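Sorting out your classical music files

If your music player shows a symphony as four unrelated songs called "Allegro", I feel your pain. I had 1,326 tracks in that state last November, and it took me nearly 15 evenings to put them right. You can do it faster if you follow the order I ended up with.

Start with a backup. Copy the whole folder to another drive and leave it alone until you're done.

Next, pick one rule for the artist box and stick to it. I put the composer in "album artist" and the orchestra and conductor in "artist". My Medrano Quartet discs used to turn up in 5 different places — now they sit together under each composer. 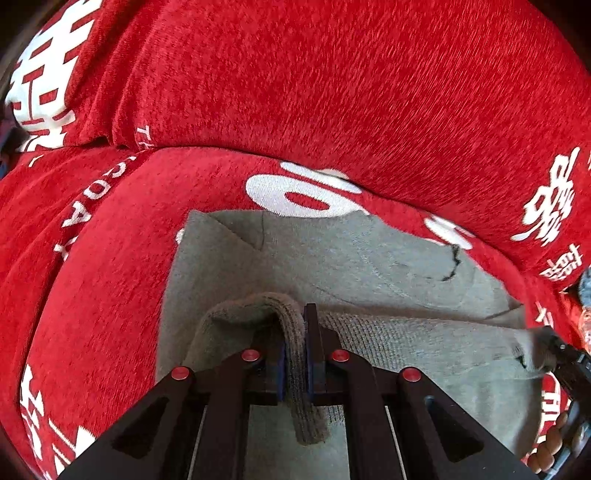 Grey sweatshirt with a ribbed cuff.

Then do the titles. I write the work first, then the movement number, then the tempo marking, so you get "Symphony in D: 2. Andante". Put a zero in front of single track numbers (09, not 9) or some players will shuffle the order on you.

Box sets are the fiddly bit! My Baltia one came up as separate albums until I gave every disc the same album title and filled in the disc number box.

Last job: turn on gapless playback, usually hidden under the audio settings. Try it on an opera or anything where one movement runs straight into the next, and listen across the join.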